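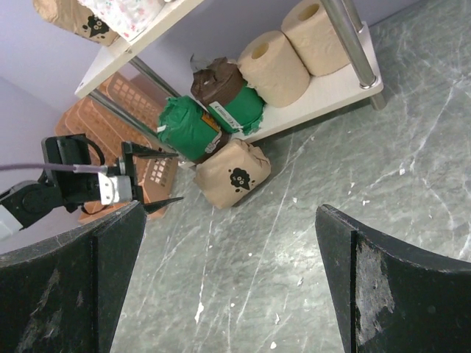

Gray floor with white veins, from above.

Diary > Studio > 2020

Wednesday, December 23, 2020

Pulled the last of the big blue prints before lunch. The edition was meant to be 53 and I have ended up with eight I would put my name to without thinking twice, plus a larger pile I need to look at again in daylight. The blue went on too thick early in the week and filled in the fine cuts around the harbor wall. I should have stopped and cleaned the block then. I kept going and told myself it would settle.

Zoila Alvarado phoned from Tello while I was washing up. She wants the hanging plan for the March show by the first week of the new year, and she wants titles. I have titles for the three small ones and nothing for the big one, which I have been calling Gornine after the town, though the view is made up from at least two other places. She said leave it as Gornine. I said people from there would write in to say the church is on the wrong side. She said let them.

She also asked about frames. The quote from the framer came back at 1,396 for the lot, with the good glass. Without the good glass it is less, but the reflections were bad last time and two people told me so on the opening night. I said yes to the good glass. I will have to sell something to cover it, and the small ones are the ones that sell. 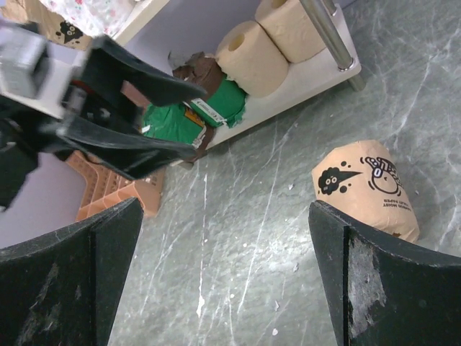 Toilet roll, tan wrapping.

Paper is the other thing. I am down to one part packet of the Kuvley, the soft white one that takes the ink evenly when it is a little damp. The shop can order it but not before the holiday, and the minimum is 500 sheets. I tried the thinner stock this afternoon as a test. It cockled at the corners and the blue dried a shade grayer. Fine for proofs. I hung four of them on the line so I can compare them with the others tomorrow.

Spent an hour on the next block after that. It is a row of allotment sheds seen from a train, with bean poles in front. I drew it twice in pencil and once with a brush, and the brush one is better, so I traced that onto the lino and went over it in marker. The trouble will be the poles. Cut them as white lines and they look like wire. Leave them black and they join up with the shed doors. Santeri Halonen used to get around this by making every pole a slightly different width and letting a few of them break off halfway up. I looked through the catalog from his Runach show to see how he did it and then spent too long just reading the catalog. There is a print near the back, a boat shed with snow on the roof, where the snow is bare paper and you hardly notice until you look for the edge of the roof and can't find one. I would like to be able to do that.

Started cutting at four. Did the sky, which is all clearing and needs no thought, and one shed roof. My small V tool is dull again. I stropped it and it helped for a bit, then it skidded and took a nick out of the gutter. It can be a gap in the gutter. Gutters have gaps.

Hands were stiff by six so I stopped. Cleaned the slab with vegetable oil, then soap. Used up the last of the rags and cut an old pillowcase into squares. Wrote the list for tomorrow:

strop all tools
sort the blue pile
email Zoila the sizes (paper and image, she always needs both)
order Kuvley
cancel the class for the second week, only two signed up

Soup for dinner and some bread. It was dark long before I noticed. I put the lamp on over the new block and looked at the sheds again for a few minutes – the one on the left is too tall, I think, or the poles in front of it are too short. I can still take the top off the roof if I do it before the second shed is cut. I'll measure it against the drawing in the morning.

Contact | Copyright, all prints and text by the author | Back to top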